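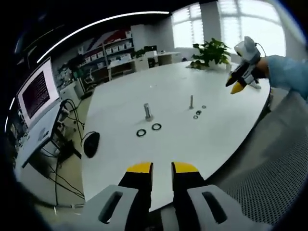
Our reader in Talavera wrote in to ask whether it was worth waiting a year or two before reorganizing the garage, seeing as a robot would soon be sorting the hardware anyway. The message also asked which drawers a robot would like best.

Buy the drawers you like. I went to the Tesden open day in October with much the same question, and I came home and sorted my own bolts at the kitchen table.

Tesden has its workshop on the edge of Stamivport, up two flights of stairs. The invitation promised "the end of the junk drawer." On show were bolts and rubber rings on a white table, and hand-held grippers with yellow tips on the fingers. You hold the gripper, you do the job with it, and the recording is supposed to teach a robot to do the same job later. So for now the one doing the sorting is you, with two fingers where you used to have ten.

I had a turn. Picking up a thick bolt is easy enough. A small black ring lying flat on a smooth table is another matter, and I chased one for longer than I'd like to admit. The presenter told us Tesden had 3679 recordings of small parts being handled. I asked how many were of a ring going onto a bolt at the first try and was told that figure wasn't broken out. I also asked about a price and got a leaflet.

Still, an hour spent handling hardware badly does make you think about how you handle it at home. These are the things I changed afterward, and none of them needs charging.

Stand bolts on their heads. A hex bolt with its head flat on the bench and the thread pointing up stays where you put it. Lay it on its side and it will roll as far as the bench allows. When I take something apart I now stand the bolts up in the order they came out, left to right, and put them back right to left.

Keep rings with their bolt. If a washer or an O-ring came off a particular bolt, drop it back over the thread while the bolt is standing there. Don't force a rubber ring over a sharp thread if you plan to use it again. Set it at the foot of the bolt instead.

Work on a light surface. Black rubber on a dark bench is as good as lost. An old white pillowcase does fine, and it has the advantage over a bare tabletop that rings don't skid on it. Tape the corners down.

Don't pinch a flat ring. Slide it to the edge of the table with one fingertip and catch it from underneath. For very small ones, press down with a damp finger and lift. A toothpick through the middle works too. I tried the edge trick with the gripper and was asked to stay inside the work area.

Store rubber apart from metal. O-rings get nicked rattling around with screws. A small zip bag with the size written on it is enough, kept out of the sun. Throw out any that show cracks when you bend them.

Sort for 60 minutes and stop. Bolts first, by thickness, then by length if you still have the patience. Whatever is left goes in one jar marked "odd." You will go to that jar more than to anything else.

About those drawers: the leaflet recommends the Trunness cabinet, part number 2136, as "automation ready." As far as I could learn, this means the drawers have no lips on the front. Mine do have lips, and I'm glad of them every time I pull one out too far. Baby food jars cost nothing and you can see what's in them.

Tesden says there will be another open day in spring, with a robot doing the sorting on its own. I've put my name down. I asked if I could bring a coffee can of mixed hardware from my own garage and pour it out on the table, and they said they would get back to me.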